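### 3.2 Coding of rescue reports

The corpus consists of 102 newspaper reports of people entering open water from bridges, quays and ferry landings in the district of Wanudberg. Reports were kept if they named at least one public body as a source and were printed before the person had been found or the search called off. Each was coded separately by two readers (Godinho and Hirvonen) for the source of the first identification, the order in which personal details were given, and whether the report was later corrected.

Differences between the readers were settled by a third (Teixeira). Most concerned the phrase "sources in the office", which one reader had coded as an official source and the other as a private one. We treat it as unofficial throughout - a stricter rule than the one used in the Troltwood study, and one that lowers the share of reports counted as officially confirmed.
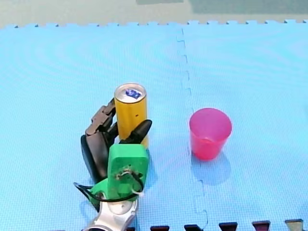
**Figure 3.** Robotic hand with three black fingers holding a yellow can on a light blue mat.

Occupation was the detail most often printed before a name had been confirmed. In 18 reports the employer was given in the headline while the text still described the person as unidentified. Objects left at the site were coded under a separate heading, with one code for each type of object and none for its colour or position, so that a tall drinks can such as the one in Figure 3 would be entered only as "container, drink". Bags, shoes and telephones were handled in the same way. Where a report linked an object to the person without giving a source, the link was marked as unsupported.

Corrections were harder to trace. Only four reports carried a printed correction, all of them on an inside page, and none repeated the original headline. Online versions were sometimes changed without notice; we therefore compared the stored copy taken in April with the version held in the Isinar archive. Where the two differed in name, age or employer, the report was coded as silently amended, and the earlier wording was used for the analysis in Section 4.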